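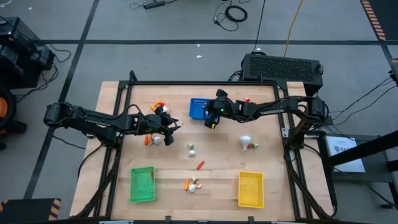

Werkstattbuch / Greifervergleich

19.5.26

Zweiter Anlauf mit den Wuven-Backen, jetzt an beiden Armen. Aufgabe wie gehabt: Spielzeuggemüse von der Holzplatte in die Körbe sortieren, grün links, gelb rechts, die blaue Kiste bleibt oben stehen. Eine Möhre liegt im grünen Korb, der gelbe ist noch leer. Der linke Greifer steht offen neben Möhre und Knoblauch, der rechte an der blauen Kiste.

Laut Histgate sollen die Backen »formunabhängig« greifen. Glaube ich erst, wenn ich es an der Chilischote sehe. Die liegt schräg neben dem Pilz mit dem hellgrünen Hut, und schräg und dünn war schon mit den alten Salgado-Backen der Fall, bei dem alles auseinanderlief. Möhren kann jeder.

Zahlen bisher: 169 Versuche mit Salgado, davon 156 abgelegt. Klingt ordentlich. Die Fehlschläge stammen aber fast alle von Knoblauch und Chili, und die waren in der Reihe unterrepräsentiert, weil wir nach jedem Durchgang von Hand neu ausgelegt haben und dabei offenbar gern die bequemen Teile in die Mitte legen. Ich auch. Für Wuven deshalb Auslegeplan vorher ausdrucken und daran halten, sonst vergleichen wir unsere Gewohnheiten.

Noch offen:

Schließkraft. Im Flidano-Controller steht der Wert auf 3000, Einheit steht nirgends. Bernardo meint, das sei ein Rohwert vom Motorstrom. Kann sein. Solange das nicht geklärt ist, sind die beiden Backensätze nicht mit gleicher Kraft gefahren, egal was im Protokoll steht. Federwaage besorgen.

Kabel links. Laufen in Schlaufen oben über die Glieder. Bei weit ausgestrecktem Arm könnte das ziehen. Bernardo sieht da kein Problem, gemessen hat er es nicht. Vorschlag: dieselbe Bahn einmal mit und einmal ohne Kabelbinder am vorletzten Glied, Endlage vergleichen.

Knoblauch. Der kegelförmige rechts steht aufrecht, die anderen sind Knollen. Bitte im Protokoll getrennt führen. »Knoblauch« als eine Klasse sagt uns nichts.

Statuslicht. Grün am rechten Greifer heißt nur, dass der Controller ihn sieht. Im Oktober hatten wir Grün und trotzdem keine Rückmeldung von der Backenposition. Nicht als Freigabe lesen!

Zur Frage, ob wir Wuven bestellen: von mir aus noch nicht. Die Backen sind leiser und lassen sich schneller tauschen, das gebe ich zu. Aber leise war kein Kriterium. Bernardo hätte gern bis Monatsende eine Entscheidung, ich hätte gern erst eine Reihe mit festem Auslegeplan und bekannter Kraft. Rechne mit etwa 2 Tagen pro Backensatz, einschließlich Umbau.

Nächster Durchgang beginnt mit der Chili.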